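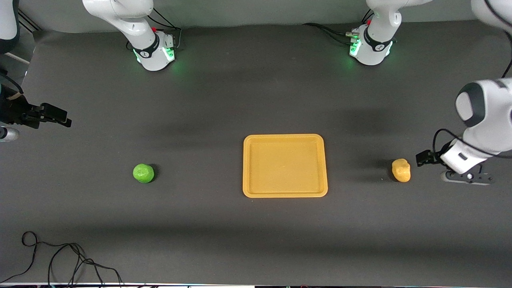
How far in from the rim should the small pieces sit on the yellow tray?
Far enough that a fingertip fits between the piece and the edge, on every side. We settled on this after trying it tighter.

27 May 2026

Tray and table notes, continued from the last page.

Wiped the dark gray top first thing with a barely damp cloth. The Goltura spray leaves streaks on it, so water only from now on. Please put the spray back in the cupboard under the sink and leave it there.

Layout is the same as before: yellow tray near the center, green round one on the left, small yellow one on the right. Lesego wanted the tray turned ninety degrees. Tried it, didn't like it, turned it back. The green one ends up too close to the tray that way and there is no space to set anything down between them.

Tray measurements, for the order to Vodbridge. They keep asking for the weight and I keep forgetting to write it down. Ours came out at 459 g on the kitchen scale. The scale was zeroed twice and gave the same number both times. If they can't match the yellow, any light color will do, but no gray, it disappears against the table.

Ordered 5 of them. Nuno Esteves has the paperwork. The quote was 118 for the lot with shipping, which is more than Kazemi wanted last September, but Kazemi no longer makes this size.

Felt pads: peeled one off a spare tray and the glue stayed behind. Rubbed it with cooking oil, left it while I had lunch, then soap. Came off except for one corner. New pads are in the Rernotwood box, second shelf. Use the thin ones. With the thick ones the tray rocks when you press on a corner.

Table height still not right for Lesego Coetzee, who gets a sore back after a morning of sorting. Lowering it means taking everything off and undoing the feet, so I'm leaving it until the new trays come in. A taller stool might do for now. There is one in the hallway with a loose seat, needs a 5 mm hex key and I couldn't find ours.

Timed the full clear and reset by hand with the spare set: 55 seconds, going at a normal pace and putting each thing back on its mark. The tape marks are curling. Chalk pencil would be easier to redo, will ask Nuno if he minds.

To do:
Hex key
Chalk pencil, white
Send the weight to Vodbridge
Throw out the cracked tray behind the door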